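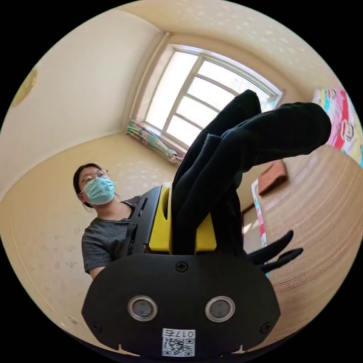

*Drullby, January 27, 2022*

In winter the small things of the wardrobe take more of our time than the big ones. A coat hangs on its hook and gives no trouble. But the thick black knits, the socks and gloves and leg warmers, get into every corner of a bedroom, and when you lift one of them from the pile it often brings others with it, in long folds, so that you must look twice before you know what you have in your hand.

I grew up in a warm country and owned no wool until I was an adult. When I moved to Drullby I bought everything in black, as my neighbors advised me, so that each piece would go with each other piece. It was good advice for the street and bad advice for the bedroom. Black on black is hard to sort under a lamp, and I have gone out more than once with a long sock on one foot and a short one on the other.

A small room with a bed and a window is, to my mind, the best place for this work. The bed gives a wide surface at a good height, and the daylight shows what the lamp does not: that one black is a little brown, that another has gone gray at the heel. I do my sorting before lunch, when the light in Drullby is strongest. In December this leaves me two hours, perhaps, and I have learned not to waste them.

The method I use comes from a knitting shop in Skolley, where they wash and repair their own stock. First you shake each piece out to its full length. A knitted thing that has been folded wet keeps the fold like a tube, and it must be opened with the fingers and pulled softly, from the toe to the cuff. Then you lay it flat and leave it alone until the next morning. Only after that do you look for its partner.

For storage, people here disagree strongly. In Skolley they roll. In Wulileck, which is further up the valley and colder, they never roll, they say it kills the elastic, and they put the pairs flat in a drawer with the cuffs all to one side. I tried both ways through last winter and I belong now to the Wulileck side, although the drawer fills quickly. Mine holds three layers before it refuses to close.

Gloves are another matter. The fingers turn inside out in the wash and stay there - you find them later like small knots. I push them back with the handle of a spoon, one by one, while the radio plays.

There is also the question of the single ones. I keep mine in a cloth bag from Kiani, the linen store by the bridge, for up to five months. After this time they become dusters, and the bag goes back behind the door, ready for the next ones.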